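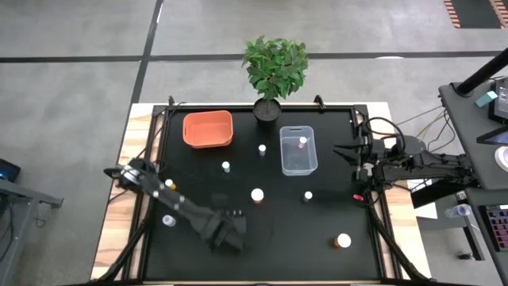
Chapter 4
Planning a Week of Meals at Home

After reading this chapter you should be able to:
– plan the main meals of one household for a week
– write a shopping list which follows the plan
– decide which dishes can be cooked ahead and which cannot
– change a plan when one person in the home must avoid a certain food

4.1 Why we begin with the week

In the first three chapters we looked at single dishes. We learned how to boil, steam, bake and fry, and how to judge when food is ready. A student who has done this work can already prepare a good lunch. But a household does not eat one lunch. It eats again in the evening, and the next morning, and somebody has to think about all of these meals before they arrive at the table.

Many people believe that cooking at home takes too much time. When we ask them to write down how they spend this time, we often find that the cooking itself is quite short. The long part is the deciding. They stand before the open fridge, they go to the shop for one onion, they come back and see that there is no rice. A plan moves the deciding to one quiet hour, and the other evenings become easier.

In this book we take the week as our unit. A day is too short, as a bag of carrots lasts longer than a day. A month is too long, and fresh food will not wait for it.

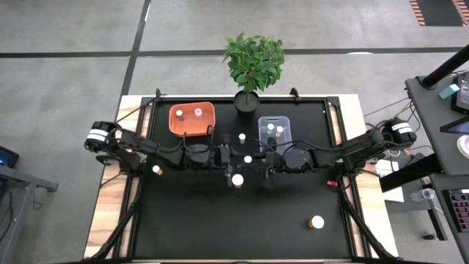 4.2 The household of Yee-man Tu

Throughout the chapter we will follow one household. Yee-man Tu lives in Vamstead with her husband and her mother. She works until late in the afternoon from Monday to Thursday, and on Friday she is at home. Her mother must not eat wheat. Her husband eats everything, but he takes his lunch to work in a box, so some part of each evening meal should also taste good when it is cold.

Before she began to plan, Yee-man cooked two different dinners almost every evening: one with wheat and one without. This made her tired, and the family did not eat the same food at the same table. Her first decision was therefore a simple one. The main dish of every dinner would be free from wheat for everybody, and bread would be put on the table separately, on its own board and with its own knife, for those who wanted it.

Please notice that she did not look for special products first. Rice, potatoes, lentils, eggs, fish, vegetables and most plain meat contain no wheat in the first place. The difficult places are sauces, stock cubes, sausages and anything with a crust. For these she reads the label each time she buys, also when the packet is one she knows, for a maker may change the recipe.

4.3 A first plan

Yee-man writes her plan on Friday morning. She begins with what is already in the kitchen and must be eaten soon. Only then does she choose the dishes. In the week we study here she had half a cabbage, a piece of hard cheese and 800 g of potatoes, and from these she made the centre of two dinners: a potato and cabbage bake, and a thick soup with the rest.

She then cooks one large pot of something that keeps well. This week it is a lentil stew, which gives 12 portions. Part of it is eaten on the same evening, part goes into the fridge for the next two days,

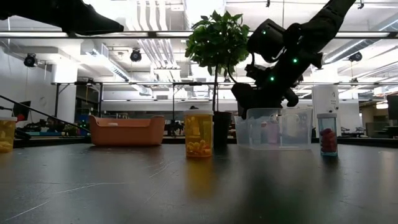
and what remains is frozen in flat boxes with the name of the dish written on the lid. Flat boxes freeze faster than deep ones, and they also thaw faster – this matters on a working evening. The stew should not stand in the warm kitchen for more than 2 hours before it is put away.

The last dinner of the week is left open on purpose. A plan with no empty place breaks easily. If a friend comes, or if somebody must work late, the dishes can be moved by one day and no food is lost.

Her finished shopping list had 22 items. She puts them in the order in which she walks through the shop, with cold food at the end.

Before you read on

Write down every evening meal you ate in the last seven days. Mark the ones which were decided on the same day. Keep this page, for you will need it again in section 4.6, where we compare it with your own first plan.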